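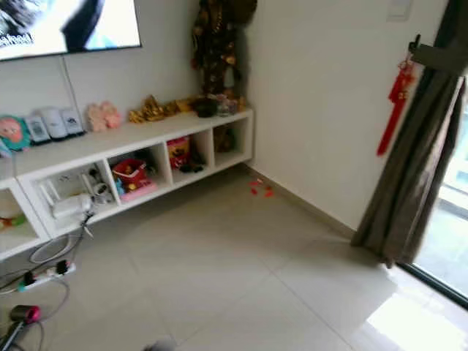 Oriana Gallardo wrote to tell me that a small town has no business keeping its library open until nine. Gornton pays for 21 extra hours a month, she says, and most of them serve people who could come at noon.

I disagree. I worked shifts in Fostside for 3 years and never once got to the library at noon. The late hours were the only ones I could use. The town put the cost at 1,000 dollars a month in March, and I would pay my part of that again.

Closing early would save some money. It would also shut out the people who work days. Keep the doors open until nine and leave the schedule alone.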